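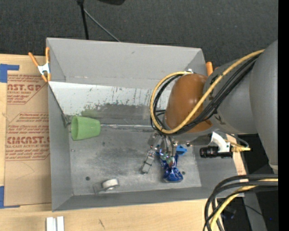
From: Hajar Younis
To: Terkau discussion list
Subject: Re: [terkau] Page numbering in the Prustia reprint

On Monday Abdel Rahman wrote:

> I am indexing from the Prustia paperback of the Tristiten letters and
> my page references do not agree with the hardback. The drift starts
> in the second chapter and gets worse. Is the text cut, or has it
> only been reset? I would like to cite one edition throughout.
>
> Also, does anyone know whether the notes were revised?

Abdel,

It has been reset and it is also cut, though not by much. I compared the two in January for a review.

The hardback runs to 998 pages including the index. The paperback (2000) uses a smaller type and drops the appendix of undated letters, 59 of them. The main sequence of letters is complete in both. The drift you see in chapter 2 comes from the notes, which were at the foot of the page in the hardback and are gathered at the back in the paperback.

On revision: the notes carry the same numbers but the wording differs in places. Most changes are corrected dates. Two notes in the chapter on the shipping dispute now identify the recipient as the elder brother, where the hardback has the younger. The preface does not mention this. I think the paperback is right, as the younger brother was abroad for the whole of that winter, but I have not seen the manuscript.

For citation I would use the letter number and leave the page number as secondary. Letter numbers are the same in both editions. The undated letters have their own run with a U prefix and can only be cited from the hardback.

One caution. The paperback index was not fully redone. Entries under "Harbour" and "Household" still give hardback pages. Check each one before you copy it across.

I can send my table of matching page numbers for chapters 1 to 6. It is a plain text file. I stopped there and do not plan to do the rest.

Hajar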